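# Voting Weights and Deadlock in a Small Customs Union: A Simulation Study

Alžběta Zelenák
Term project, International Economic Institutions

## 1. Question

Customs unions need a rule for changing the common external tariff. Unanimity protects each member but tends to freeze the schedule. Weighted majority lets the schedule move, at the cost of binding members that voted against. This report measures that trade-off in a simulated union of 7 members, using the voting model Kumell and a tariff schedule built for the course.

The simulated union is called Leltora. It has two large economies, Vlad and Mesivgate, and five small ones labeled A to E. Vlad is an exporter of processed metals and prefers low tariffs on inputs. Mesivgate has a protected farm sector and prefers high tariffs on food. The small members have mixed preferences drawn at random at the start of each run.

## 2. Setup

The schedule contains 83 tariff lines. In each round one line is opened and a proposer, chosen by rotation, suggests a new rate. Members vote yes if the proposed rate is closer to their preferred rate than the current one. There is no abstention in the base version.

Three rules were compared:

| Rule | Condition for adoption |
|---|---|
| U | All members vote yes |
| S | Simple majority of members |
| D | Majority of members, plus yes from both large economies |

Each rule was run 333 times with the same random seeds, so that differences between rules do not come from the draw of preferences. A run ends when every line has been opened once.

Side payments were left out. In real unions a member that loses on one line is often compensated on another, and the model therefore understates how much can pass under U.

## 3. Results

Rule U changed very few lines. Where a change did pass, the starting rate was usually far from all members' preferred rates, so the vote was not contested. Starting rates near the middle of the preference range stayed where they were in every run.

Rule S moved most lines, but the outcome depended on the order of proposers. When a small member with extreme preferences proposed first on a food line, Mesivgate was outvoted and the line settled well below its preferred rate. Losses under S fell on the two large members more often than on the small ones, as expected when votes are not weighted by trade.

Rule D sat between the other two. Metals lines moved freely. Food lines were blocked whenever Vlad and Mesivgate disagreed on direction, and these blocks made up most of the deadlock under D. The small members had little influence on those lines – their votes were counted but could not change the result.

## 4. Sensitivity

Two checks were made. First, the proposer rotation was replaced with random selection. Results under U and D did not change in any way worth reporting. Results under S became less extreme on food lines.

Second, abstention was allowed for members whose preferred rate was equally distant from both options. This almost never happened with continuous rates. With rates rounded to whole percentages it happened more often and raised the number of adopted changes under S slightly.

## 5. Limits

Preferences are fixed within a run. Members do not learn, trade votes, or threaten to leave. Welfare is measured only as distance from the preferred rate, with no model of prices or trade flows behind it. Line weights are equal, although in practice a few lines carry most of the revenue.

## 6. Next steps

The version due in November will add vote trading across pairs of lines and weight each line by import value. The code for rule D also needs cleaning up – the large-member check is currently written twice.

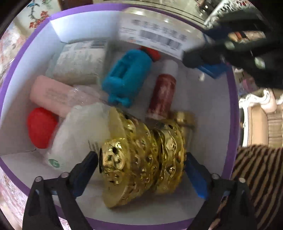

Figure 1. Gold-colored ornamental object in a round box with a purple rim.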